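Save scumming, the clock, and the second Tokau run

I finished my second run of Havimia in November and have been putting off writing it up. The first run was a mess of reloads. For the second I set rules and kept a log, and most of what follows comes out of the log.

The rules were short. One save slot. No reload after a failed check. Quit only at an inn. I broke the last one twice, both times because of a power cut, and the game handled it better than I expected: it writes a temporary file on every zone change and restores from that file once, then deletes it.

What the clock does

Havimia runs a single world clock that does not stop for menus. The manual says this in one line and the tutorial never mentions it. Opening the map in the Turnarville market costs the same in-game time as standing still. On my first run I read every item description as I picked it up, and by the time I reached the harbor the ferry quest had expired. I assumed a bug and reloaded four times.

The clock also controls shop stock. Each vendor has a restock timer that starts when you first speak to them, so talking to everyone on arrival is the correct play even if you have no money. After 12 in-game hours the stock rolls again. Prices drift by a small amount on each roll and the drift is not reset by sleeping. If a price is bad, leave town.

The Tokau route

Most guides send you north from Turnarville through the pass. I went by way of Tokau instead, for the following reasons.

The pass has a forced fight with three archers at a level where you have no ranged answer. You can win it with potions. Each potion costs 300 at that stage, and the fight takes at least 2 of them. Tokau has no forced fights. It does have a toll, which can be skipped by arriving at night, and a long stretch of swamp where movement speed is halved unless you drop below the medium weight limit.

Weight is the real constraint. The displayed number rounds down, but the limit check uses the unrounded value, so a load that reads as exactly at the limit can still be over it. I lost a good part of one evening to this. Drop one torch and test again.

Past the swamp you meet the tinker Kowalchuk, the only vendor in the first act who buys broken gear at full value. Sell everything. His purse does not refill.

Combat notes

Stagger is calculated before damage, and armor does not reduce it. A light hammer with fast recovery keeps most human enemies locked until they fall over. This stops working in act 3, where enemies get a hidden resistance after the first stagger in each fight. I switched to a spear and kept it to the end.

Blocking drains stamina per hit and ignores how hard the hit was. Block the ogre. Dodge the rats.

Settings I changed

Motion blur off. Camera distance at maximum. Subtitles on, with speaker labels, since half of the harbor dialogue plays over crowd noise. I also unbound the quick-drop key, which sits next to the interact key by default and has no confirmation prompt. The dropped item despawns on the next zone change.
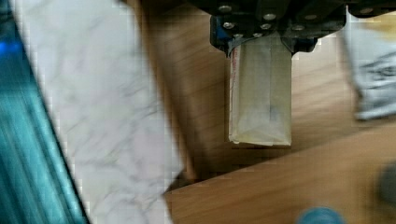

Left for a third run

I have not tested the pacifist flag. The save file has a field for it and the field goes false the first time you hit a training dummy, which may or may not matter. I also want to see if the Tokau toll can be paid in goods. There is a line of dialogue that suggests it can, but I had already sold everything to the tinker by the time I went back, and the option was grayed out.

The log is in a plain text file. If there is a specific number you want from it, leave a comment and I will look it up.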